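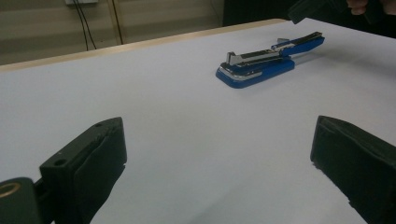
So I've been doing the newsletter for seven months now and I still can't fold a sheet of A4 in half properly. You'd think it was the sort of thing a grown woman could manage! I line up the corners, I press down, I run my thumbnail along it, and when I open it out there's always one side sticking out a couple of millimetres past the other. Kristóf Veres says it's because I fold away from myself instead of towards myself. I have tried it towards myself. It is worse.

Anyway, the autumn issue is done. It went round on Wed 12 September, to everyone on the list in Zididbridge and (for the first time) to the people up at Over, who have been asking since February and who I kept promising and promising. Sorry, Over. You were very patient, apart from the one email.

What went in, for those who don't get it on paper: a long piece about the old allotments behind Bárány's bakery, the walks list, two recipes for marrow, a poem about a heron, and the crossword. The crossword has a mistake in it. 14 across should be nine letters and there are only eight squares. Three people have written to me about it already and one of them has drawn the extra square in for me, with an arrow. If you're stuck, that's why, and the answer is "mistletoe", so you may as well write it in small.

The allotment piece was meant to be a page. It ended up nearly 487 words over, and I couldn't bear to cut the bit about the two brothers who shared a plot and didn't speak to each other from one end of the summer to the other, so it runs on to the back and the walks list got squashed. You may need your reading glasses for the walks. The Tavov one starts at half past nine and not at ten as it looks like in the squashed version, the little 3 has gone a bit blobby.

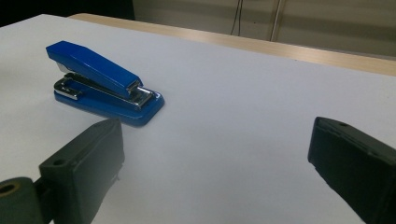
Zididbridge Walking and Local History Club – Newsletter Team

I did want to say something about paper versus email, as it came up again at the last meeting and I went home and thought of all the things I should have said. I do like email. I'm writing a blog, I'm hardly against computers! But my mum had a kitchen drawer with every parish magazine in it going back years, and when she moved I sat on the floor and read them for a whole afternoon with the removal men stepping over me. There was a jumble sale notice in there with my own name on it, aged eleven, on the cake stall. I don't think I'd have found that in her inbox, mostly because she's never worked out where her inbox is.

The other thing is delivering it. I do 35 houses on my round, down Mill Lane and up the other side, and I know more about what's going on from those 35 houses than from anything I read. Somebody's got a new porch. Somebody's dog has had its operation and is wearing one of those cones and bumping into the gate. I got given a bag of plums and then a second bag of plums, and by the bottom of the hill I was carrying more than I'd set out with. I've made jam (it hasn't set, it's more of a sauce, very nice on porridge).

For the winter issue I'd love some more memories of the big snow. I've got a good one from Kristóf about walking home from school along the tops of the hedges, and I'd like a few to go with it, long or short, handwritten is fine, I'm used to everyone's writing by now. Photos too if you have them, and please put your name on the back in pencil so I can get them home to you. I've still got a lovely one of a tractor and I don't know who to give it to.

And if anybody is good at crosswords, or at counting squares, do get in touch. Same goes for folding. We start at two in the side room, and there will be plum sauce to take away.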